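Brolthorpe House — furnished rooms and stores
Room check, ground floor back
Date: 26/06/2018
Ref 771
Outcome: pass with actions, see end

Key: OK / ACTION / N/A. Comments where needed. Anything left blank on the old form has been carried over as not checked.

1. WAY IN AND WAY OUT

1.1 Door opens fully, nothing behind it — OK. Catches slightly on the top hinge side, needs a plane.
1.2 Clear width to bed and to window, 90 cm wanted — OK on the bed side. Tight by the machines if the chair gets left out.
1.3 Exit sign lit — OK
1.4 Floor markings readable — OK. Yellow and black tape still good. Do not store on or over it.
1.5 Floor even, no trip edges — OK. Bare concrete, a bit dusty. Sweep.
1.6 Loose items on floor — ACTION. Sanding disc, black coil thing by the bed. Both to be picked up and put in the tool cupboard. Same comment as last time.

2. ELECTRICAL

2.1 Sockets sound, no scorching — OK
2.2 Extension leads — one in use, not daisy chained. OK
2.3 Portable items tested and in date — ACTION. Fan label has worn off, cant read it. Retest and relabel. Everything else in date.
2.4 Cables fixed or out of the way — ACTION. Dark cable across top of back wall and down by the white pipe. Wants proper clips all the way. Not a trip risk, just a mess, and it will get pulled on sooner or later.
2.5 Fan stands steady, grille on and tight — OK. Push tested.
2.6 RCD trip test — OK, tripped first go

3. WASHING MACHINES

Two, side by side. Checked with the Yeon sheet, the Netura one has gone missing from the folder again. Please print another.

3.1 Level, no rocking — left OK, right rocks a touch. ACTION, adjust feet.
3.2 Transit bolts out — OK both
3.3 Isolation valves reachable — OK but only just, had to lie down
3.4 Hoses, no kinks or splits — OK
3.5 Tops clear — ACTION. Black fabric piled on the left one, cream slatted appliance sat on the right one, netting at the end. All of it to come off before either machine is run. Vibration will walk that lot onto the floor in one spin.
3.6 Gap between machines clear — ACTION. Flat panel leaning in it. Move.
3.7 Door seals — OK, wiped round, bit of grey on the cloth but no mould

4. BED

4.1 Frame joints tight — OK, 4 bolts nipped up while there
4.2 Slats all present — OK
4.3 Headboard firmly fixed — OK. Padding fine, wood rail along the top has no splinters. Ran a hand along it.
4.4 Matress cover, no tears or stains — OK. Quilting sound at the edge nearest the door, which is where the last one went.
4.5 Fire label attached — OK, sewn in
4.6 Bedding — ACTION. Blue cloth left in a heap on the bed. Fold or wash, either way not there.
4.7 Card and notices — small dark blue card by the headboard, stood up not fixed. Fine for now. Stick it down or bin it before Lullska come for their walk round in August.
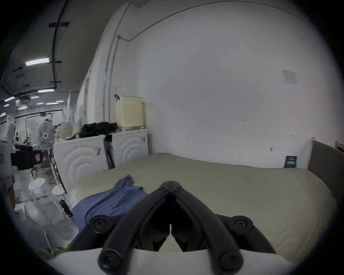

Items 1.6, 3.5, 3.6 and 4.6 — bed, headboard and machines at time of check.

5. WALLS AND DECORATION

5.1 Plaster sound — OK
5.2 Paint — scuffs and small marks on the big white wall behind the bed. Cosmetic. Wash first, then touch up if they dont shift. No action date.
5.3 Paper notices — one white sheet taped up high, right hand part of that wall. Wants a proper holder or taking down.
5.4 Pipe, visible joints — OK, felt round, no drips

6. SEATING

6.1 Office chair, castors and gas lift — OK
6.2 Stickers and labels — red sticker on the back. Leave on until the asset list is redone.

7. ACTIONS

1.6 floor items — today
2.3 fan retest — before next use
2.4 cable clips — with the next electrical job
3.1 level right hand machine — this week
3.5 and 3.6 clear tops and gap — today, no washes till done
4.6 blue cloth — today
4.7 blue card — before August
5.3 paper sheet — when passing

Room 9 not done, no key on the board. Will do it with the upstairs rooms — can whoever has the key put it back please.

Next check of this room August. Bring spirit level and the long torch.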